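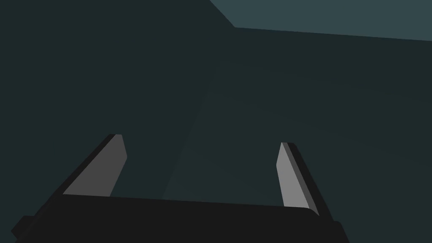
Gripper view in the Stustau simulator, fingers open.

Search products Search Go

Stustau Teach Kit by Tusalix

Stustau lets you show a robot arm a task by steering it yourself, first in simulation and then on the real thing. Hold the hand controller, move your wrist, squeeze to close the fingers – the arm follows, and every move is saved as a demonstration you can replay, trim or throw out.

We love the gripper view. You're looking out past the two fingers at the work surface, so lining up a grasp feels natural after a few tries. The rendering is kept plain on purpose, with flat shapes and very little texture, and it runs happily on an ordinary laptop!

In the box: hand controller, foot pedal (tap to start and stop a recording), USB cable, and a license for the simulator. The Wolde wrist mount for teaching by hand is sold separately. It clips behind the gripper so you can grab the arm and guide it directly – great fun, and very good for slow, fiddly jobs.

Storage: 200 demonstrations per project, as many projects as you like.

Price: $1,959 for the kit, $129 for the Wolde mount.

Works with Grerkden arms out of the box. For other arms, write to Cheuk-hei Ho on our support desk and include the model number and the gripper you use.

Page updated January 27, 2025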